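Open day at the Hamdy returns warehouse, Clasutau

Posted December 27, 2025

The Hamdy warehouse sits at the end of the industrial road in Clasutau, past the tile yard. It handles returned goods for several mail order companies, and once a year it opens to the public. I have sent back enough shoes in my life to want to see where they go, so I signed up for the morning tour.

Parking was in the truck lot. You check in at a trailer, sign a form, and get a vest and a pair of plastic toe caps that strap over your own shoes. Bring thick socks, the caps pinch. Our group was a mix of local families and people who work in shipping.

The tour starts at the dock. Trucks back in, and the parcels come off on a belt that runs up to the second floor. A worker scans each label and the screen shows what is supposed to be inside. What is inside is often something else. The guide said they get wrong sizes, wrong brands, and now and then things that were never sold by anybody they work for. A case near the stairs holds some of the odder finds: a single ski boot, a jar of buttons, a framed diploma. Those are kept for a set time in case the owner calls.

Upstairs are the inspection tables. This was the part I liked best. Clothes get a quick look under a bright lamp, a sniff, and a check of the tags. Shoes get turned over, and a worn sole sends them down one chute while a clean one sends them down another. Small appliances go to a separate room with outlets along the wall, where they are plugged in and run. A toaster was on when we walked through and it smelled like breakfast.

Everything then gets a grade. The top grade goes back on the shelf and is sold as new. The next grade is repacked and sold at a discount through Bellano, the outlet store in town. Below that it is sold by the pallet to resellers, and the lowest grade is taken apart for materials. The guide had a shirt from each grade and passed them around. I could not tell the first from the second until she showed me a pulled thread at the cuff.
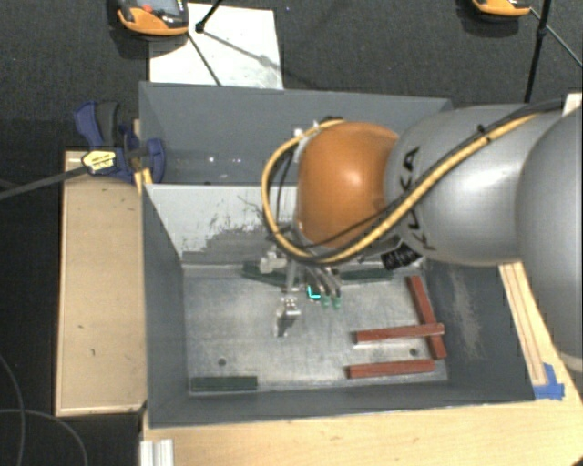
What happens to a returned item that has no tag or packing slip?

It goes to a holding shelf, where staff try to match it to an open return by product and date. If they find no match by the end of January, it is graded and sold with the pallet goods.

After that we went down to repacking. Boxes that come in good shape are used again, and the rest are flattened and baled. The baler is loud and they hand out earplugs before you go in. The bales go to a paper mill called Melix, which sends back part of the material as new cartons. I had assumed the cartons came from much farther away.

The last stop was the pallet area. Each pallet is wrapped and has a printed sheet listing the contents by type. Number 2108 was mostly kitchen goods and had already been sold. Visitors are not allowed to buy pallets on the day, and several people asked. You need a business license and an account.

Lunch was in the staff canteen. Soup and bread for 8 dollars, and the soup was good. Coffee was free but ran out early. There is one restroom open to visitors and the line was long right after lunch, so go before.

I stopped at Bellano on the way home. The store is small and the racks are packed tight. I bought a wool sweater for 26 dollars. It has a tiny mark inside the collar that does not show when it is on. They do not take returns on discounted goods, and the sign saying so is right at the register.

The tour takes two hours with a lot of standing and two flights of metal stairs. There is an elevator if you ask at the trailer. Strollers are not allowed on the floor. Photos are fine everywhere except at the scanning stations, where customer names are on the labels.

Sign-up for the next open day is by the form on the warehouse's web page. The morning groups fill first.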